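Progress report to the Lomum Fund: teaching kitchen tasks by remote control
3 December 2023 | By Corinne Haldane
4 min read

The grant agreement asks for 2000 recorded demonstrations by the end of the project. We have 932 that I am willing to put my name to. The log shows a larger number, and the slide deck that went out in September used it, which I think was a mistake. A good part of that larger number is operators restarting a run after the headset lost its connection, or finishing a job so awkwardly that I wouldn't want any machine to learn from it. Please use 932 from here on.

The work since the last report has been on the table tasks. An operator at the Dornon site wears the headset, holds the two hand controllers and drives the arms through a short kitchen job: take the lid off the saucepan, put the bread on a plate, stack the bowls, move a cup from one side to the other. The control software is Skakadar, in the version we were given at the start. We have asked twice for the update that is supposed to reduce the delay between hand and arm, and we are still on the old one.

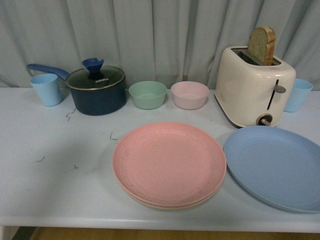
Seven operators are now trained. The training takes longer than the proposal said it would. Most people can pick up a cup on their first afternoon. Getting a lid off by its knob without dragging the pan along is another matter, and the clear lid makes it worse, as several operators have trouble judging how far down the glass is through the headset. They learn to come in high and feel for contact, so the recordings are full of small pauses and second tries. Whether a policy trained on them learns the lid or learns the hesitation is something I can't tell you yet. The proposal assumed this would average out. I have seen no evidence either way.

We also tried teaching by hand, with the operator standing next to the arm and moving it through the job directly. The motions are smoother and people like it better. It is also hard to use, because the person's own arms end up in the camera view for most of the run. Pacheco, who supplied the arms, recommends hand guiding for everything and says the view problem can be fixed afterward. I would like to see that done on our data before we spend more on it. For now the hand-guided runs are stored apart and are not in the 932.

On results, I want to be careful. The trained policy does well at moving a cup when the cup starts where it started in the demonstrations. Shift the starting point by the width of a bowl and it does much less well. With the toaster, it will often close on the bread and then pull sideways. In the video we prepared for the fund, the bread came out cleanly, and that was the best run of the afternoon. I have asked for the full afternoon to be sent to you along with the short version.

My larger doubt is about variety. The table has been set in very nearly the same way for most of the recording: cup, saucepan, green and pink bowls, toaster, second cup, plates at the front. Operators got fast at it, the count went up, and everyone was pleased. A machine that has seen one arrangement hundreds of times has not learned much about kitchens. We knew this and did it anyway - the weekly target rewarded it.

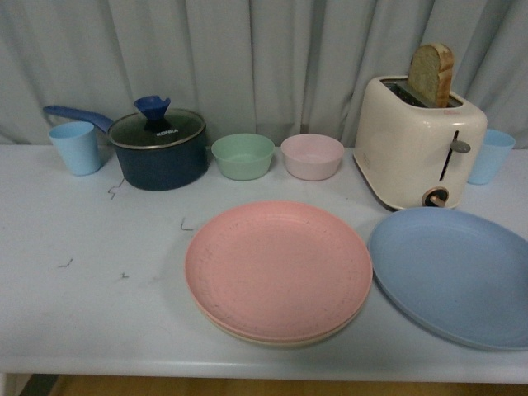
The table set for the kitchen tasks
Remote teaching study, Dornon

What I propose for the next period is a slower count. Each operator would change the layout before every block of recording, including the awkward cases we have been avoiding, such as a cup lying on its side or a plate hanging past the table edge. Lid runs would be reviewed by a second operator before being accepted. On that basis I don't believe we will reach 2000 on the present schedule, and I would ask the fund to decide now whether it wants the number or the spread.

Spending is close to plan except for operator hours, which are over. Sessions were cut shorter after complaints of sore wrists and eye strain, and the shorter sessions carry the same set-up time. The headset connection has also cost us time, and the replacement cable is still on order.

Two decisions are needed from you before we book the next block of operator time: whether the target can move, and whether hand guiding stays in the budget. The Skakadar update can be chased from our side, though a letter from the fund would probably get a quicker answer than my last two did.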